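Brulville Community Board > Home & Garage > Old desktop, fix or dump?

mudflap_24
My desktop is nine years old and shuts itself off every evening. The shop on Lirska wants 225 to "refresh" it, which as far as I can tell means a new power supply and a wipe down. Worth it, or do I put the money toward a new one? I only do taxes, email and way too many photos.

pegboardpat
225 is robbery. I bought a used power supply for 50 and swapped it myself on a Thursday night with a video playing next to me. Took me longer to find the screwdriver!

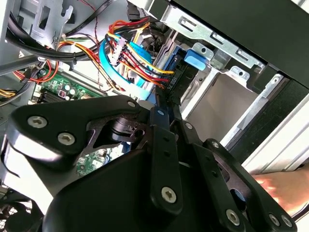
Before you spend anything, back up the photos. I lost two years of my kid's soccer pictures by putting it off and I'm still mad about it. After that, get the side panel off. With the case open like that you can get at the inside and see how much dust you're dealing with - mine was wearing a sweater.

oldstove
Gonna disagree with Pat. Nine years is plenty. You fix the power supply, then the drive goes, then you're out the same money and still have a slow computer. I kept patching mine and wish I'd quit sooner.

mudflap_24
The new one my brother-in-law picked out is 2,395 so "the same money" is a stretch lol

oldstove
For email?? What's he planning to launch with it? Get a refurb. Butt Electronics over in Brulum usually has a shelf of them.

pegboardpat
Butt is fine for refurbs but ask about the return policy first, it changed in September. I'd still try the cleaning.

mudflap_24
OK, photos are copying now. It says over 24 hours left.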